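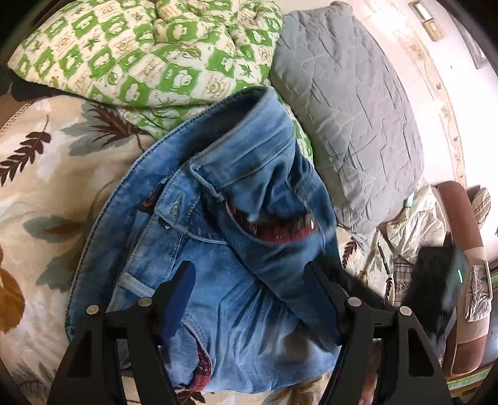

The Brotness Denim Mending Kit

Hi, and welcome to the kit page! I make these at my kitchen table in Ellery and send them out under the Fusevside name, and this is the one most people come here for. If you've got a jacket with a blown elbow, or jeans that have gone thin where your thighs rub (mine always go there first), this is the kit I'd point you to.

I started putting it together after years of buying needles from one shop, thread from another and patches from wherever I could find them, and then finding out the thread was too fat for the needle. Everything in the tin works with everything else in the tin. I've mended a lot of denim with it, some of it pretty badly in the early days, and the instruction booklet is written by somebody who has made the mistakes.

What's in the tin

7 needles in three lengths, including two long ones for running stitch
60 yards of cotton mending thread on a card, in indigo, faded blue or topstitch orange
Three patches of washed denim (light, medium, dark)
One sheet of iron-on backing you can cut to shape
A leather thimble, one size, it stretches
A chalk pencil
The booklet, 11 pages, with drawings

Kit number is 1235 if you're ordering by mail or asking me a question about it. Please put it in the subject line, I sell a sock kit too and I mix them up.

Picking your thread color

People write to me about this more than anything else. Go by the seams. If your jacket has orange or tan topstitching, the orange card will look like it came that way from the factory, at least from across a room. For a patch in the middle of a panel I'd take faded blue over indigo nearly every time. New indigo thread on old denim stands out a lot more than you'd expect, and it takes a good many washes to calm down. If you want the mending to show — and plenty of folks do — go orange and make your stitches big!

Before you start

Wash the garment first. Denim can still shrink a little after years of wear, and your patch needs to shrink before it's sewn in, so throw that in the same load. Then spread the whole thing out somewhere flat with good light. I use the bed, with an old blanket over it so I don't leave chalk on the quilt.

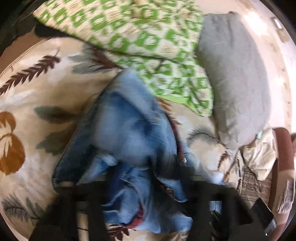

Go over the seams with your fingers as well as your eyes. Thin spots feel soft and a bit fuzzy long before they turn into holes, and it's so much easier to mend a thin spot. Mark each one with the chalk. Check under the collar, inside the cuffs and along the pocket corners, and give every button a tug while you're there (the kit has no buttons in it, sorry, but the thread is plenty strong for sewing one back on).

Will it work on stretch denim?

Yes, with some care. Skip the iron-on backing, keep your stitches a little slack, and leave a small loop of thread at the end of each row. The booklet has a page on it. On very stretchy leggings-type jeans I'd say save your money, the patch will pucker.

Refills

Thread cards and patch packs are sold separately on the refills page. The thread is spun and dyed for me by Flanov, a small mill, and the faded blue can be a shade lighter or darker from one batch to the next. If you're halfway through a big project, tell me when you order and I'll try to match it.

Shipping

I pack orders on Friday and they go out that same afternoon. Anything that comes in after lunch waits for the next week. Unopened kits can come back for a refund, and if a needle snaps on its first outing just write to me and I'll mail you another one.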